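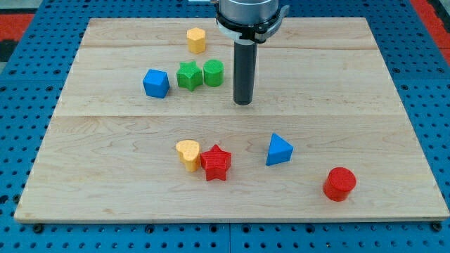 Maple planks joined edge to edge, with the seam showing across the boards.

The quiet return of the wooden worktop

When Esther Mwakyusa bought her flat in Sarnmont, the kitchen still had the worktops fitted in 1995. They were beech, black around the sink and scorched by the hob. Two fitters told her to rip them out. She hired a sander instead.

"It took me a weekend and I breathed in a lot of dust," she says. "Under the top layer the wood was perfectly sound."

Timber went out of favour in kitchens for a long stretch. Stone and composites were sold as surfaces you could forget, and wood had a name for being hard work. Joiners in the town now say the calls are coming back, mostly from people with older houses and small kitchens.

Idrisa Shirima has run the Penemo workshop behind the old dairy for 30 years. He makes worktops in oak, ash and maple, and he is blunt with customers about what they are buying.

"Wood moves," he says. "It gets wider in a damp spell and narrower when the heating goes on. If you screw it down tight it will split, and then you'll ring me."

His tops are fixed with slotted brackets that let the boards shift a little. He leaves a gap at the wall and covers it with a strip. Boards stay in the room where they will be fitted for a week before he cuts the hole for the sink.

Maple is his choice for anyone who bakes. It is pale and close-grained, and crumbs don't lodge in it as they do in oak. Knots and wavy figure put some buyers off, so he sells those boards cheaper. A short length for a side counter costs £289, oiled and ready to fit. A full kitchen is priced after a visit.

Care is simple but has to be done. A new top wants several thin coats of oil, each wiped off before it goes sticky. After that, Shirima tells people to oil it again every March and to look hard at the area behind the taps, where water sits. Black marks from wet tins can usually be sanded out by hand with 200 grit paper, working along the grain.

Used oily rags should be laid flat outdoors to dry, as they can heat up and catch fire if left in a heap.

Mwakyusa has now done her own worktops twice. The scorch by the hob never quite came out and she has stopped trying to shift it. She keeps the bread bin over it. Next on her list is the windowsill, which is pine and has been painted at least four times.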